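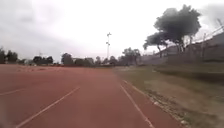

CARNHAM, 20/04/2019 - Entries for the Grakness Half opened last week, and anyone who ran it in past years will have noticed two changes on the sign-up page. The fee is now $75, up from $28. And the race is no longer put on by the clubs. It belongs to Sestico, a company that runs road races in a string of midsize towns and would like you to know that it is "reimagining the local half."

I have read the announcement four times now and I still can't say what is being reimagined. The course is the same. It starts by the feed store, goes out along the river road, climbs Vidal Hill, comes back down Vidal Hill and finishes in the high school lot. The distance has to stay the same or they'd need a new name for it. The date has moved from spring to October, and I'll admit that's an improvement for anyone who hates training through the winter. It also puts us up against two other halves within an hour's drive, and the announcement doesn't mention either of them.

So what does the extra money buy? According to the page: a medal, a "premium technical shirt," chip timing at three points on the course instead of one, a finish line festival, and something called the runner journey. I asked what the runner journey was and was sent a link back to the page. The shirt I can speak to, having been given a sample at the open meeting. It's a shirt. It was a little tight in the arms.

The number Sestico keeps coming back to is 3,943. That is how many people it says finished its race in another town last fall, the year after it took over, and it says this is proof that the model works. Maybe so. But it didn't say how many ran there before, or how many of those finishers did the full distance. There was also a 5K and a kids' mile on the same day, and in the results posted online all three events share one page. I tried to pull them apart and gave up when I found the same bib number listed in two of them. I put the question to the company at the meeting and was told they'd circle back.

Then there is the pledge that a share of each entry will go to youth running. I'm for that. The old race did it too, badly and without any fuss, by handing whatever was left over to the two middle school teams. Some years that was enough for a bus and some years it bought a box of relay batons. What bothers me is the word share. A share could be ten dollars or it could be a dime, and the contract the clubs signed, as much of it as we've been allowed to see, leaves it to the company to set the amount each year "in light of event performance." I'd want that in dollars before I told a parent about it.

In fairness, the clubs did not sell because someone fooled them. The permits had gotten harder, the insurance went up two years in a row, and the same people had been setting out cones in the dark for 16 years and were sick of it. At the last race we ran out of water at the turnaround, and the clock at the finish was wrong by enough that several people wrote in about it. If Sestico can keep the tables stocked and the clock right, that's worth something. Whether it's worth $47 more is another matter, and I notice that water is not on the list of features.

The company says early sign-ups are "very strong." It hasn't given a figure. What I can tell you is what I hear at club nights, and it's mixed. A few of the faster runners like the idea of a deeper field and prize money (amount to be announced). Most of the people who jog it once a year with a sister or a neighbor are waiting to see. Some of them will pay up in September and grumble. Some won't, and I don't think they'll go looking for another race, they'll just stop.

If you do mean to enter, read the refund section first. There isn't one, really. You can defer to next year for a fee, but only if you ask before the end of August, and you can't pass your number on to a friend. The old race let you swap at the table on the morning with a pencil.

The clubs' pace groups will train for it as usual, whoever owns it. Long runs start from the school lot, same time as always, no charge. A second open meeting has been promised before the summer. I've asked for the youth share, the other town's numbers and the refund rules to be put on the agenda, and I'll print the replies in the next issue if they come.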